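Cleaning Tips I No Longer Believe
17 September 2017

Every January the magazines run the same article about getting a stained plush toy white again, and every January I get mail asking if the baking soda trick works. You put the toy in a bag, add half a cup of baking soda, shake it and brush it off. I have tried it on four toys. What you get is a toy with baking soda in the seams. It does take some smell out. It does nothing for gray fur, and I'd like to see the person who says otherwise do it in front of me.

What I do now is dull. Read the tag first. If it says surface wash, believe it, since that usually means there's a voice box, a cardboard stiffener or glued eyes in there somewhere. If there is no tag, squeeze the toy all over and feel for anything hard. Then mix a little dish soap in lukewarm water, whip it until you have mostly foam, and clean with the foam only, using a soft toothbrush. Wipe with a damp cloth and blot with a towel.
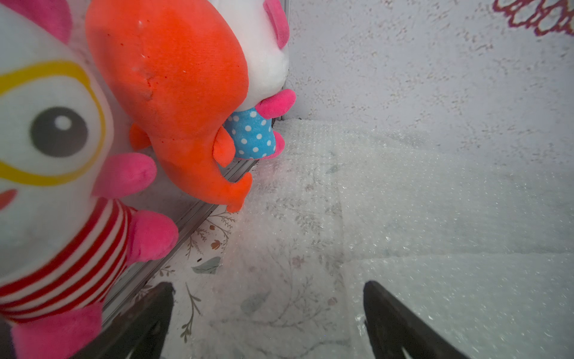
Red fabric next to white is where people get in trouble. Vinegar does not "set" the dye in a finished garment or toy, whatever your aunt told you. Test a hidden spot with a wet white rag, press for a full minute, and look at the rag. Pink rag means foam only, cold water, and a fan pointed at it afterward. I also don't trust those color catcher sheets with anything I care about. They grab some loose dye from the wash water. They can't do much about a red stripe lying wet against a white belly for six hours.

Drying takes longer than you think. The outside will feel fine by evening and the stuffing will still be damp. Give it two days and turn it over now and then. Low heat in the dryer is all right for plain polyester, but long fur can go crisp at the tips and there is no fixing that. A reader, Bernd Kuhlmann, wrote to say he uses a hair dryer on cool and a dog brush. I tried that and it's fine – slow, but fine.

Freezing to kill dust mites: it works if the freezer is cold enough and you leave the toy in overnight or longer. It doesn't remove the dead mites or what they leave behind, so you still have to wash the thing. Most of the tip sheets skip that part.

Now storage, where the advice gets worse.

Bubble wrap is for moving day. People wrap things in it, put them in the attic and open them up years later to find little round marks all over a varnished surface. Plastic against a finish, plus a hot summer, will do that. Put a layer of plain tissue or an old pillowcase next to the object and let the bubbles go on the outside. For anything cloth, skip the plastic and use cotton.
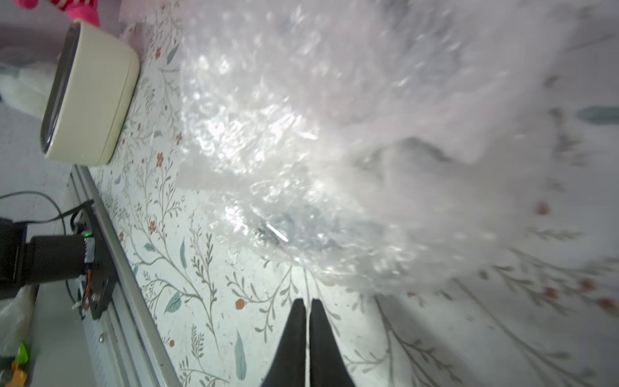
Vinyl tablecloths have the same problem from the other direction. Left on a varnished table all year, the backing can stick, and the "miracle" fix going around (mayonnaise, overnight) left me with a greasy table and the same stuck patch. Lift the cloth once a week and let the wood air out. Put a felt pad under it if you can stand the look. And don't fold a vinyl cloth for storage. Roll it on a cardboard tube, print side out, or you will be looking at the creases until you throw it away.

Silica gel packets are worth saving, but one packet from a shoe box will not keep a 20 gallon tote dry. Use a handful, and make sure whatever you pack is dry to begin with.

Next time, oven cleaning with a dishwasher tablet. I have doubts.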